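Home Forums Workroom Practice Supplies Search Log in

Print this thread | E-mail this thread

Workroom Practice > Cleaning and Housekeeping > Dustpan and hand brush at shared benches

Driluvwood_Bench_Office
Posted 26 January 2020

The Bench Office is reviewing the housekeeping page of the workroom handbook and requests comment from all sites before the revised wording is issued. The current page was written when the shared benches had bare wooden tops. Most positions now have a pale flat board laid over the wood, and the instructions for clearing a bench at the end of a work period no longer match what people are using.

The proposed text is as follows.

1. Every shared bench is to have one dustpan and one hand brush, kept as a pair.
2. Paper waste is to be swept into the dustpan and emptied into the paper bin before the bench is released to the next user.
3. Waste is not to be pushed over the edge of the board onto the floor or into the gap behind the bench.
4. The brush is to be used dry. Spills are to be dealt with under the separate page on liquids.
5. The pair is to be returned to its place at the bench, brush on top of pan.

The review covers 194 bench positions across both buildings. Comments on the wording, the equipment, or the order of steps are welcome. Please state whether you write for a site or for yourself.

Pondivstead_Stores
Reply 1

Writing for the Pondivstead site. We have no objection to items 1, 2 and 4. Item 5 should be reconsidered. A brush stored on top of a pan rests its bristles against the scoop, and over several months the bristles take a set to one side. We received many brushes back in December in that condition. Our preference is for the two items to hang side by side from hooks under the bench.

We would also ask that the revised page say something about inspection. The present stock came from Meng in a single purchase of 100 sets, and we have had a number of handles returned as "loose" with no description of what was loose. It would help Stores if users knew where to look. On a round handle, the place to check is any seam or joint, and the place where a round section meets a flat one.

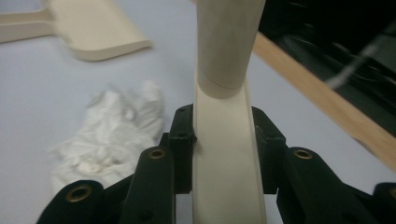 How often should a bench brush be inspected?

Once a month is sufficient for a bench in daily use. Take hold of the handle and the head, twist gently in both directions, and report any movement to Stores with the bench number.

We recommend that those two sentences be added to the handbook page in that form.

finishing_room_east
Reply 2

Writing for myself. I would question whether a dustpan and brush should be the required equipment at all. The finishing room changed to a small hand-held vacuum last year and the benches are clear in less time. A brush moves fine dust from one part of the board to another and puts a certain amount of it into the air. If the handbook is being rewritten, this would be the proper occasion to permit the vacuum as an alternative.

Driluvwood_Bench_Office
Reply 3

Thank you. The vacuum is already permitted in the finishing rooms under their own page and that will not change. The page under review applies to assembly and packing benches, where the waste is chiefly tissue, wrapping and torn paper. The Office will add a line pointing readers to the finishing room page.

On the question of hooks, could Pondivstead confirm whether they can be fitted without drilling the bench frame? Drilling requires approval from Gimden, as owner of the benches under the lease, and the Office would prefer to avoid a separate application for each position.

Pondivstead_Stores
Reply 4

The hooks in use here are the clamp-on kind. No drilling is involved. We hold spare hooks and can supply Driluvwood on an ordinary transfer form.

packing_line_supervisor
Reply 5

Writing for the packing line, Driluvwood.

I agree with finishing_room_east on dust and disagree on paper. We tried the hand-held vacuum on crumpled tissue. It blocks at the nozzle, and the user then stands at the bench pulling paper out with two fingers. A dustpan with a wide scoop takes the same pile in a few strokes.

My concern is with item 2, which tells people what to do and leaves out how. New staff sweep in long strokes across the full width of the board. Tissue is light, and it travels ahead of the brush and goes off the far side. I would suggest the following for the handbook, which is the way we instruct on the line:

Clear tools and parts from the board first. Gather the paper into one pile near the middle. Lay the pan flat on the board to one side of the pile, with clear board between them. Hold the brush low on the handle, close to the bristles, and tilt it so that the tips meet the board at a slant. Use short strokes.

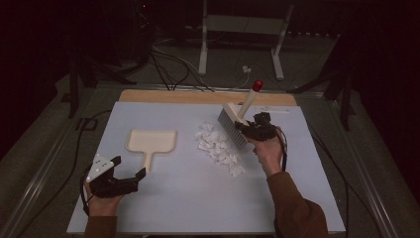 Turn the pan so that its lip faces the paper, and hold it down while sweeping. If the lip lifts, small scraps go underneath and must be gathered a second time. When the main pile is in the pan, draw the pan back by the width of the brush and sweep the line that remains. Two or three repeats will normally clear it. Carry the pan level to the bin.

One further matter. The handbook should say which bin. We have found swept paper in the general waste on several occasions, and the paper collector will not take it from there.

bench_user_4th_floor
Reply 6

Writing for myself. I have a few comments on the text proposed in the reply above.

The instruction to hold the brush low on the handle is correct for light paper. For heavier scraps such as card offcuts I find it better to hold the brush further up. I would not wish to see one grip made compulsory.

I also do not see why the paper must be gathered to the middle. At a bench against a wall it is easier to bring everything toward the near edge and hold the pan below the level of the board. That is how most people do it at home.

packing_line_supervisor
Reply 7

The point about card is accepted, and "for light paper" can be added before the sentence on grip.

I do not agree with the point about the near edge. Holding the pan under the edge leaves one hand unable to see what it is doing, and tissue drops between the pan and the bench. It also contradicts item 3 of the proposal. Our floor was the subject of a written notice two years ago for exactly this, and I would prefer that all sweeping be done on the board.

bench_user_4th_floor
Reply 8

I was not aware of the notice. I withdraw the suggestion for the packing line and maintain it for the fourth floor, where the benches have a raised front rail and the difficulty does not arise.

Driluvwood_Bench_Office
Reply 9

The Office does not intend to issue separate wording for each floor. The page will state that sweeping is to be done on the board. Floors with a front rail may apply for a local variation in the usual way.

Pondivstead_Stores
Reply 10

A question has come to us by telephone and should be recorded on this thread. Several users asked whether the pans and brushes may be washed. They may. Pans can be washed in warm water with ordinary dish soap. Brushes should be combed out by hand first and then rinsed, shaken, and left to dry with the bristles hanging down. A wet brush is not to be returned to the bench. Stores will lend a replacement for the day.

Please do not wash brushes in the kitchen sinks. The utility sink by the loading door is the correct one at Pondivstead, and we assume Driluvwood has an equivalent.

finishing_room_east
Reply 11

Has the cost of replacing the brushes been set against the cost of one vacuum per room? The Stores ledger shows 3,285 items issued under general cleaning last year. It is not clear from the ledger how many of those were brushes.

Pondivstead_Stores
Reply 12

That line in the ledger includes cloths, bags and gloves and cannot be used to judge the cost of brushes. We will separate the brushes from the coming quarter onward. Until then Stores has no opinion on the comparison.

Driluvwood_Bench_Office
Reply 13

The following changes will be made to the draft.

Item 2 will name the paper bin and will include the sweeping method from reply 5, with the amendment on grip.
Item 5 will read: "The pan and brush are to be hung side by side on the hooks provided."
A new item 6 will carry the inspection wording from reply 1.
A new item 7 will carry the washing instructions from reply 10, with the location of the utility sink at each site.

The finishing rooms remain outside this page. The comment on near-edge sweeping has been noted and will not be adopted in the general text.

The Office will print 500 copies of the revised page, laminated, for the benches and the notice boards. Sites that prefer to print their own should say so on this thread before the order is placed.

Pondivstead_Stores
Reply 14

Pondivstead will take printed copies. Please send them with the next van and mark the box for Stores. The last delivery of handbook pages was left at the front desk.

Print this thread | E-mail this thread

Related threads
Clamp-on hooks: fitting and removal
Paper bin and general waste bin, second floor
Replacing a bench board
Hand-held vacuum: finishing room page
Requesting a local variation to the handbook
Utility sink hours at Pondivstead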